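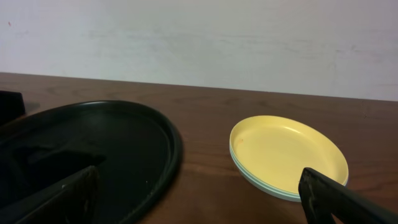

Dye bath notes, November – onion skin and walnut

Third go at the Kuzmenko recipe, wool this time. Last one (cotton) came out like weak tea and I still blame the water. Jundbridge tap is hard, so used the bottled stuff from Riltus.

Skeins weighed dry, 300 g total. Soaked overnight. Alum at 8 percent, a bit under what the recipe wants, we were low. REORDER ALUM.

Skins in at 9:40, slow heat, never let it boil. Strained after an hour. Smell is fine, better than the walnut. Wool in, held just under a simmer for almost 15 min and the color had already grabbed, much faster than I expected. Left it in anyway. Lid off, turned it with the long stick every so often.

Walnut bath: hulls are from the Irari bag, lot 2804, the old ones. Some mold on top, picked it off. Did not bother with mordant. Went in brown, came out brown, no suprises. Nicer on the gray skein than on the white.

Things to fix
– thermometer reads high again, check it in ice water before next batch
– tie the skeins looser!! two have pale bands where the string was
– write the labels BEFORE the wool goes in the pot

Iron dip on one onion skein only. Went olive in a couple minutes and I pulled it early. Good color, might go longer. Keep iron stuff away from the other pots, still have the gray spots from last spring. 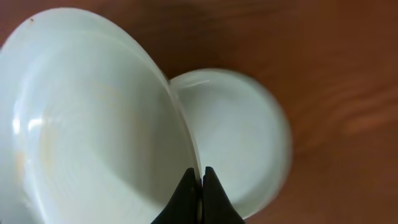
White bowl, glazed.

Rinse took forever. Walnut kept bleeding, changed the water until I got bored. Onion was clear by the second rinse. All hung in the back hall, out of the sun.

Next: cut one strip off each for the window test, half coverd with card, leave it a month. Ask if anyone wants the leftover walnut bath, otherwise it goes in the jar. Still need to try madder but not untill the thermometer is sorted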